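How to Fold a T-Shirt on the Bed

Viera Havlíček
2023-12-05

You don't need a table or a folding board for this. A made bed works fine, as long as the cover is pulled fairly smooth. The method below is the one I use for everything in the Tumstead dresser, which has shallow drawers and won't take a thick stack.

Before you start, empty the laundry basket onto a chair and pull out the T-shirts. Doing all of one kind together goes faster. A load of 11 shirts fits in one of my drawers with a little room left over.

1. Lay the shirt face down with the collar pointing away from you. Smooth it from the middle out to the sides with flat hands.

2. Fold one side in toward the center, then turn the sleeve back so it lies along the fold. Sleeves tend to slide out at an angle, so press the crease down before you let go.

3. Do the same on the other side. Check that the two edges are even.

4. Take hold of the two bottom corners and pull them gently apart until the hem is straight. A light pull is enough. If you see wrinkles fanning out from the corners, ease off and smooth the cloth again.

5. Bring the hem up to just below the collar, keeping both corners level.

6. Fold in half once more, or in thirds if you store shirts standing up.

Soft cotton shifts more than heavier cloth. If a dip or a loose fold shows up across the middle, open the last fold and flatten it before going on. Tuck the collar in last.
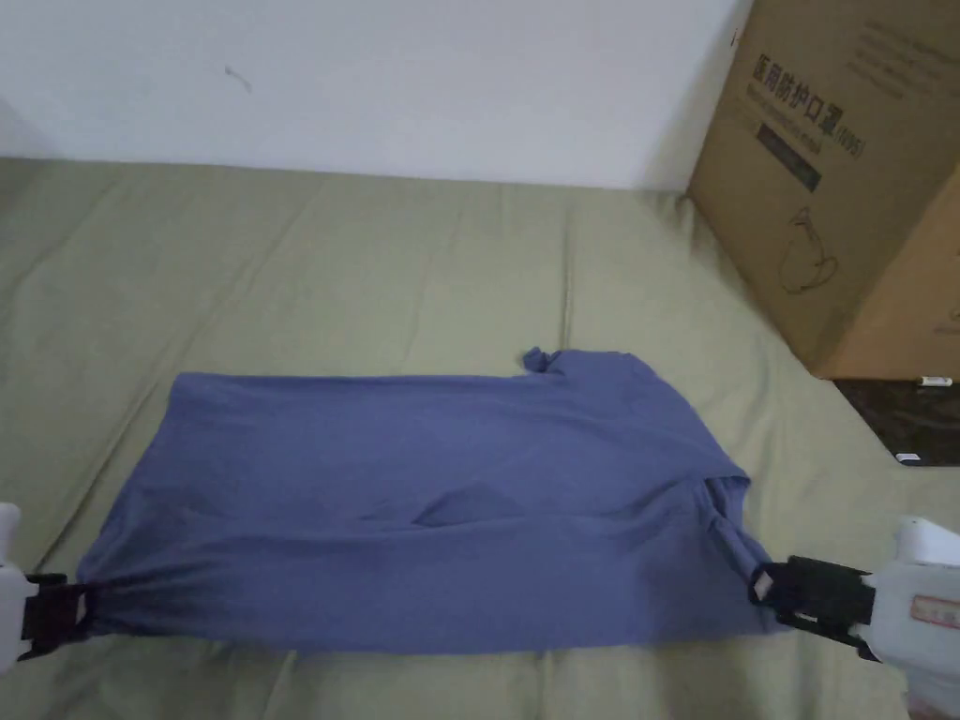
Cotton T-shirt, partly folded, held at the two lower corners.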